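Ticket 625: Reader comments withheld on opinion column
Opened: 5/11/26
Reported by: Maja Kurek, Rondonari readers' desk
Assigned to: Salvador Baptista, Inov
Status: Awaiting confirmation

Summary
Comments submitted under the Wilczyńska column on satire and blasphemy law are being held without notice to the reader. The desk has received 19 complaints, several of which allege that the magazine is censoring its critics. The editor has asked for a written explanation.

Findings
The Prerier word filter was updated in August. The new list treats the words "insult" and "prophet" as grounds for holding a comment, whatever the context. Of 188 comments submitted under the column, 30 were held on this basis. None was deleted.

The column itself quotes both words in its headline. Any reader who repeated the headline was therefore caught by the filter. The page was opened from a signed-out account and the column loaded as normal.
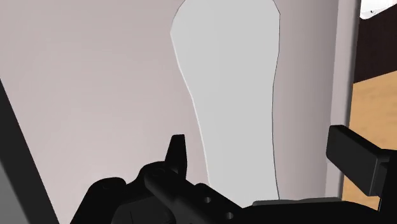

Action taken
1. Both words were removed from the hold list for the opinion section only.
2. The held comments were returned to the moderation queue for review by a member of the desk.
3. The message "Your comment is awaiting review" was switched back on.

Outstanding
The desk is to confirm whether the same change should apply to the letters page. Inov will not alter that section without written approval from the editor. Replies to complainants are to be sent by Ms Kurek.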